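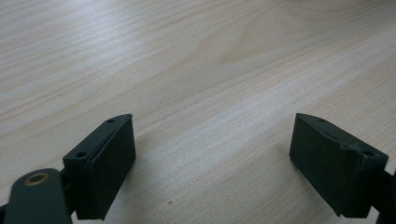 Limness Equipment Gallery: Planning for Hand-held Grippers

Lachance Institute, Technical Resources Office
Page updated 16 Mar 2026

This gallery supports the equipment plan for the Limness programme, under which the Institute intends to extend its stock of hand-held gripper tools during the coming financial year. It is meant for budget holders, laboratory managers and teaching staff who will be asked to comment on the plan before orders are placed. Notes on cost, storage and approval follow the gallery entry. Readers who need the full specification should ask the Technical Resources Office for the current version, as earlier copies are still in circulation.

Gallery

Two-finger gripper over a wooden tabletop, jaws apart. The fingers are very dark green with bevelled tips, and each has two small round holes along its top face. The pivot hole in the linkage arm at the left has a thin brass-coloured ring.

Notes for budget holders

The plan provides for 8 complete tools. Four are for the teaching laboratory, two are for research use and two will be held as spares. The Institute has compared quotations for two models, the Prutus and the Jarnari, and has set a planning price of £1,158 for each tool, including delivery. Departments should use this price in their returns even where they have received a lower quotation directly.

Fingers are budgeted separately from the tool body. A replacement pair has been entered at £160, and departments are asked to allow for one pair per tool in the first year. Experience with the existing stock suggests that fingers are changed far more often than any other part, and in past years the cost was met from general consumables. This made it difficult to see what the tools cost to run, and the practice will now stop. Finger sets are to be charged to the equipment line.

Small parts such as bushings, screws and pins need not be listed one by one. A single sum for small parts may be entered, with a short note explaining how it was reached.

Compatibility

Fingers should not be assumed to be interchangeable between models. The spacing of mounting holes differs, and a set bought for one tool may not fit another. Departments that already hold fingers of more than one pattern should state this in their return and should say which pattern they wish to keep. The Technical Resources Office would prefer a single pattern across the Institute, but will consider a case for two where existing work depends on it.

Requests for modified fingers – longer, narrower or with a different contact surface – should be made on a separate form. The cost of design time must be included.

Work surfaces and storage

No new benches are included in the plan. The tools may be used on existing tables, provided the surface is level and kept clear during a session. Departments wishing to fit mats or covers should pay for these from their own funds.

Each tool requires a closed storage case and a labelled shelf space. Shelving in the Lachance store was extended in February and has room for the full order. Tools kept in departments must be entered in the local register, and spare fingers should be stored with the tool to which they belong.

Maintenance and replacement

The expected working life of a tool body has been set at 4 years for planning purposes. Departments should enter a yearly contribution towards replacement from the first full year of use. The supplier's service agreement is optional and has not been included in the planning price. Those who wish to take it up should note that it covers the linkage and handle but excludes the fingers.

Inspection will take place once a term. Staff should check the pivots for play, confirm that both fingers are firmly fixed, and report any chipping or uneven edges on the finger faces.

How to respond

Returns should be made on the standard equipment form, marked "Limness", and sent to the Technical Resources Office. One return per department is sufficient. Departments with no requirement this year are asked to send a nil return so that the order can be finalised.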